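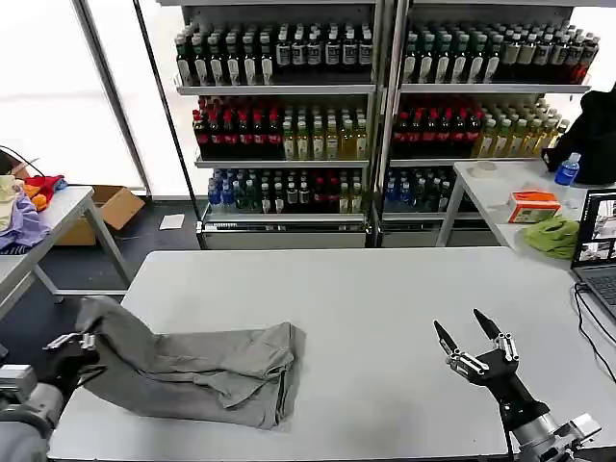
Romell Fingertip Sleeve Kit
For Katayama five-series hands, left or right

Hi, Ilze Sakalauskas here, I look after the hands at Wellau and I wrote this page because I fit these sleeves more often than anyone! If your hand has started letting trousers slide when it pinches a waistband, look at the fingertips before you go digging in the grip settings (I lost a whole afternoon in April that way).

In the bag: 8 sleeves, 4 spare pins, a small tube of Flekska dry lube.

Fitting them goes like this. Park the arm, power down the hand and let the fingers go slack. Push the pin out from the thumb side, roll the old sleeve off, wipe the tip with a lint-free cloth and roll the new one on until it clicks. Then run the open/close cycle 200 times with nothing in the hand. Yes, it's dull, go get a coffee.

While you're in there, check the cable where it leaves the wrist. I like a loose loop with a soft tie, and please don't use zip ties, they chew the jacket.

Sleeves last me seven weeks on cotton, less on denim. Older hands with the short pin need the adapter, so ask Yasuo Ishida in parts and have your serial number handy.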